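Tidying a Drawer with a Humanoid Robot: Project Report
Castwood Technical College, Robotics Project Course
Submitted by Markos Politis and Firdevs Aksoy

1. Background

The Robotics Project Course asks second-year students to choose one household task and to carry it through from planning to final testing within a single term. Our team selected the opening of a drawer and the retrieval of small items from it. The task was proposed in January and approved by the department with one change: the team was to include items of different shapes and surfaces, so that the work would not depend on a single grip.

Earlier student teams at Castwood had worked with a fixed arm on a bench. Their reports, which are held in the department library, were of considerable use in planning the grasping trials. They were of less use for the approach to the furniture, as a fixed arm has no need to walk up to anything. Most of the difficulties described in this report concern that part of the task.

2. Objectives

The project had the following objectives:
To bring the robot to a position from which the drawer is within reach of the right arm.
To open the drawer without moving the cabinet.
To pick up an item from the drawer and place it on the table.
To record the result of each trial in a form that a later team can use.

Closing the drawer was listed as an optional objective and was not attempted in the recorded trials.

3. Division of Work

Markos Politis was responsible for motion planning and for the safety procedure. Firdevs Aksoy was responsible for object detection, for the trial records and for the written report. Both members were present at every session in which the robot was powered. The emergency stop was held at all times by the member who was not operating the control station.

The planning software, which the team named Fladurar, was written during the first half of the term. It divides the task into four stages: approach, open, reach and place. Each stage ends with a check, and the robot does not proceed until the operator confirms that the check has passed. This made the trials slow. The team considers the delay acceptable for a first version.

4. Test Area

Trials were held in the furnished test room in the Laxdal Building. The department keeps this room as a living space so that student projects can be tested among ordinary furniture. The table and the drawer unit were left in the same arrangement for the whole series of trials, and their positions were measured again at the start of each session.

The position of the feet proved to be the most important setting. When the robot stood too close to the drawer unit, the drawer could not be opened fully. When it stood too far back, the arm reached the drawer almost straight, and the wrist had little freedom left for the grasp. The team settled on a stance between the table and the drawer unit, with the body facing the table and the right arm working to the side. 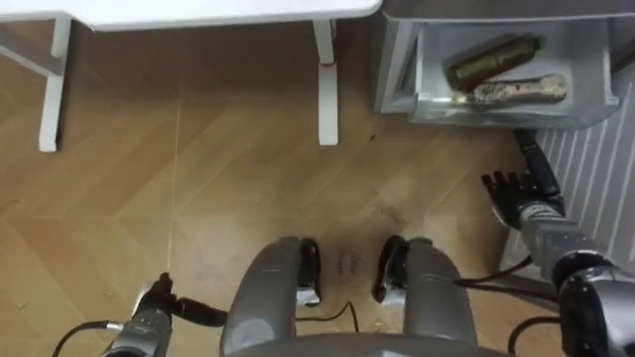 Figure 1. Working position at the open drawer, with the right hand open and two items in the drawer.

The side stance had a second benefit. The placing stage requires the robot to turn very little, and fewer steps meant fewer corrections to its balance. It also had a cost: the drawer lies near the edge of the head camera's view, and items at the far end were at times detected late or not at all. A small turn of the head before the reaching stage reduced this problem but did not remove it.

5. Procedure

Each trial began with the drawer closed and the items placed inside it by a team member. The operator started the approach stage from the control station and confirmed each check in turn. A trial was recorded as complete only if the item was standing or lying on the table at the end and the hand had let go of it. If an item was dropped, the trial was stopped and recorded as a failure, even where the robot could have tried again.

The team carried out 40 recorded trials over 10 sessions. Practice runs are not included in this figure. The approach and opening stages were settled before the recorded trials began, and their settings were not changed afterward.

6. Results and Discussion

Rigid, rounded items gave the best results. The fingers closed evenly around them, and a small error in hand position was usually corrected by the shape of the item itself. Soft or crumpled items were harder. Their outline changed when they were touched, and the position reported by the detection software was then out of date. Shiny surfaces added to the difficulty under the ceiling lights, and dimming the lights helped in some sessions.

The longest complete trial took 47 minutes, nearly all of it spent waiting for a detection check to pass. The team has kept this trial in the record – it led directly to the decision to let the operator confirm an item's position by hand.

The front of the drawer was a further source of failures. In early trials the hand came in low and touched the front panel, which pushed the drawer partly closed. Fladurar now raises the hand above the panel before moving it forward. The change added one movement to the reaching stage, and contact with the panel became rare.

7. Recommendations

The team recommends that a later group add the closing of the drawer as a full objective and repeat the trials with the furniture in a different arrangement. The detection software should also be trained on a wider range of soft items. Cable routing should be reviewed before the approach stage is extended, as longer walks were avoided in this project for that reason.

The source code for Fladurar and the complete trial records have been handed over to the department. Requests for access should be addressed to the course office at Castwood.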